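Chapter 7
Learning to Look at a Robot at Work

Every spring a good many factories, colleges and workshops throw their doors open for a day, and if you have never been to one of these occasions I would urge you to go, even if the weather is fine and the garden is calling. You will be given a badge that won't stay on, a cup of tea that is too hot, and, if you are lucky, a long look at a machine doing a piece of real work. This chapter is about that long look: what to watch for, what to ask, and how to write it down afterwards so that it is still of some use to you in October, when the course project is due and the day itself has gone rather misty.

We shall follow one visit all the way through. It took place at the Ostumia training works on Sat 30 May, and the part that concerns us is the demonstration called Femia, in which a robot arm is set to work on a board of toggle clamps. A toggle clamp, in case you have not met one, is the hand-operated sort of clamp found on benches and in jigs everywhere. You swing a handle over, a set of links straightens out, and the clamp holds. Swing it back and the clamp lets go. A child can do it in a second, usually without being asked, and that makes it a very good thing to give to a robot.

The demonstration was shown in simulation, with the arm, the table and the clamps all drawn by computer and put up on a large screen. Some of the visitors were a little let down by this at first (I confess I was one of them, having rather hoped for the hum and the smell of oil). Within a few minutes, though, I had come round. You can get your eye right down beside the fingers in a way that no sensible host would allow with a real machine, and you can do it as often as you like.

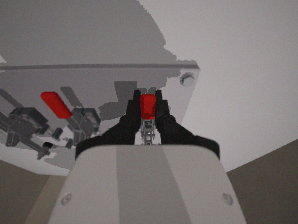 The first question from the floor that afternoon was a lovely one, and it came from somebody near the back: how does the robot know when it has hold of something? Our guide took her time over it. When you or I take hold of a handle, she said, we feel it through the skin, and we also feel it in the arm, as a sort of push coming back at us. A robot must be given some substitute for each of those. It may compare how far its fingers have closed with how far they were told to close. It may measure the effort its motors are making. It may use a camera, or several. Most often it uses a mixture, and the designer has to decide what should happen when two of them disagree!

Do keep that answer by you, for we shall need it in the second half of the chapter. For the moment, notice how much is bound up in one small movement. The fingers have to arrive on either side of the handle without knocking it. They have to close enough to hold it and not so hard that something bends. Then, and this is the part that visitors nearly always miss, the hand has to travel along a curve, for the handle is fixed to a pivot and can only swing. Pull it in a straight line and the robot and the clamp will simply fight one another. You can try this at home with a kitchen cupboard door. Hold the knob tightly, keep your wrist quite stiff, and see how far you get.

There is also the matter of the neighbours. Clamps on a board sit close together, and a hand that is perfectly comfortable around one handle may be very near the next. People shift their fingers about to make room and never give it a thought. For a robot, that bit of elbow room has to be planned, and when you are watching a demonstration it is well worth looking past the handle being worked and at whatever lies just beside it.

After the close view our guide drew back to the wide one, and there was a little murmur in the room, as there always is when people see how much arm stands behind such a small hand. I would advise you to make a sketch at this point, however poor your drawing. Mark where the base is fixed, where the work lies, and which way the arm must reach to get from the one to the other. Two minutes with a pencil will save you a great deal of puzzling later on.
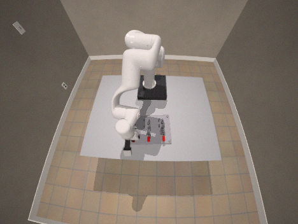

7.1 Before You Go

A visit goes better with a little preparation, and I do mean a little. Read whatever the hosts have sent you. Ostumia sent a leaflet of 2 pages, one of them mostly a map of the car park, and even so it told us the name of the control program, Drerkia, and that the session would be shared with the Roman group from the evening class. Some 200 people came through the doors in the course of the day, so it was as well to know where to stand.

Take a notebook with a stiff cover, for you will be writing on your feet. Rule a line down each page. On the left, put what you saw, in the plainest words you can manage. On the right, put what you were told or what you guessed. "Fingers either side of handle" belongs on the left. "Clamp was fully locked" belongs on the right, unless you were able to check it for yourself.

Finally, choose one question and get it answered before you go home. Write it at the top of the first page, leave plenty of space beneath, and put down the reply in the speaker's own words as nearly as you can.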